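Left gripper lets go mid-stack, no fault logged

Lirkdale Robotics Club forum > Two-Arm Bench > Problems

jaq_ibarra
September 18, 2021

OK so I need more eyes on this. We've been running the block stacking job on the two-arm bench and the left gripper has started opening by itself. No fault, no warning, nothing on the pendant. It picks the cube fine, carries it over fine, and then somewhere in the last bit of the descent the fingers just open and the cube goes wherever it wants. I ran 80 cycles last night and it did it 7 times. One of them bounced off the table and hit me in the glasses (yes I was wearing them, yes I was leaning in too far).

Nothing changed in the program that I know of. Same Hindar controller, same tape mark for the bottom cube. The part of the job I mean is yellow going onto red, with green waiting for its turn by the right hand:
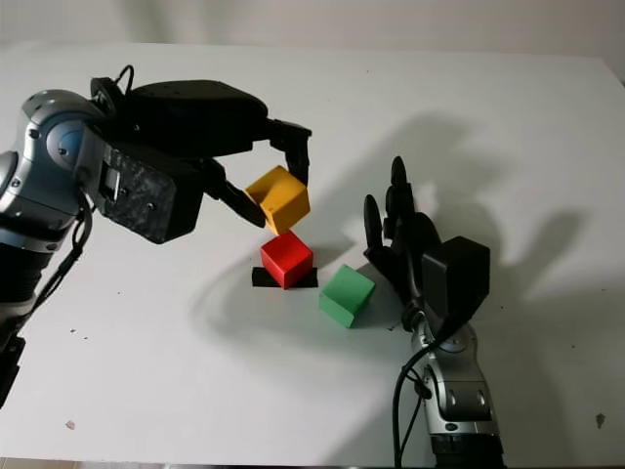
Lirkdale Robotics Club, Two-Arm Bench Team

When it lets go, it lets go right about at that height. Sometimes the cube even lands on top of the red one and the program carries on like everything is wonderful, so I bet we've had more of these than I caught.

dgortz
Worn finger pads. We had the same thing on the old bench. And look how tilted the yellow one is, the fingers haven't got it square at all. Swap the pads, go home.

jaq_ibarra
Pads went on in January and they look fine to me. Also if it was slipping I'd expect the fingers to close up when the cube drops out, right? These OPEN. I watched it.

dgortz
You watched it with a cube flying at your face. I'd still swap them.

hakim_g
I'm with Jaq. Slipping and opening are two different problems. Check the cable on the wrist, the one that loops up over the top. If it gets pulled when the arm reaches down, the gripper could lose its signal for a moment, and some of those drop to open when that happens. Is yours set to hold or release on signal loss?

jaq_ibarra
Hmm. No idea! Where's that set?

hakim_g
Parameter 1017 on ours. It might be somewhere else on yours, so please read the sheet before you change anything.

shahram_e
Can we talk about the glasses part? Why was anybody's head in there with both arms live? The rule is stay behind the line until the drives are off. A wooden cube is one thing, the arm is another.

jaq_ibarra
Fair. I was trying to see the fingers. I'll prop my phone up next time.

dgortz
It was running at low speed, Shahram, come on.

shahram_e
Low speed still breaks a finger. I'd like the bench left off until the cable's been looked at.

jaq_ibarra
Update! Drives off, I wiggled the wrist connector by hand and the gripper status light blinked out 2 times. So Hakim's probably got it. Ours was set to release, too. I've tagged the bench out and asked Saeed if he has a spare Purkar cable. Dirk, I'll put new pads on while it's apart, happy?

dgortz
Very.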